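Reading time: 3 minutes

We use cookies to keep this site working and to count visits. Accept or change your settings.

How to Write Scene Rules for a Simulated Tabletop Task

Anyone on the Prinano team can add a task to the simulator. Before March each of us did it our own way, and two tasks with the same name could mean very different things. These rules cover tabletop scenes with a stapler, a bin or shelf, and a few household objects. They were written for Jilix but work in any simulator that lets you set a seed.

1. Write the task sentence first

One sentence, one verb, one target. "Put the stapler in the bin" is fine. "Tidy the desk" is not, unless you also list what tidy means. Keep the sentence in the same file as the success check so they get edited together.

2. Fix what stays fixed

List the furniture that never moves: table, shelf, bin, any base under the bin. Give each one a pose in the table coordinate system and lock it. If you want the bin to move between episodes, that is a separate task with its own name.

3. Set limits for what moves

Write down the range for position and rotation of every loose object. For the stapler we allow a full 180 degrees of rotation on the table. Reject any start where two objects overlap, and let physics settle for 500 steps before the first recorded one.

4. Keep distractors out of the check

Objects on the shelf are there to vary the view. They should have normal collision shapes, but the success check must not read their poses. Tag them as distractors in the scene file.
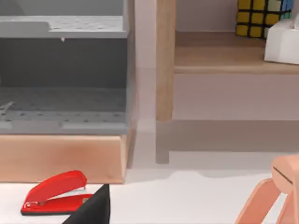
Should the success check use the camera view?

Use the simulator's object poses for the check and save camera views for the policy and for review. A target can be hidden behind the gripper or a bin wall and still be exactly where it should be.

5. Define done

For a bin task, done means three things hold together: the object's center is inside the bin volume, the gripper is open, and the object has stopped moving. Put the speed threshold in the file as a number with its unit. The old Dizon tasks left the unit out, and it took us most of an afternoon to sort them.

6. Run it before you share it

Run 100 seeds with no robot action. None of them should count as a success. Then run the scripted policy on the same seeds and watch the failures - all of them, at normal speed. Our first bin task had 933 saved episodes before Marcelle Tessier found that a stapler resting on the rim passed the check. Almost all of them had to be scored again.

7. Version the scene

Any change to a mesh, a friction value or a light gets a new version number. Do not overwrite the old file. Results should always name the task and version together.

Send finished scene files to Marcelle for a second read before merging.

Get new guides by email. Sign up for the newsletter.

Related
Naming tasks in Jilix
Moving old Dizon scenes to the new format
Friction settings for small objects
Notes from the Zadarcombe workshop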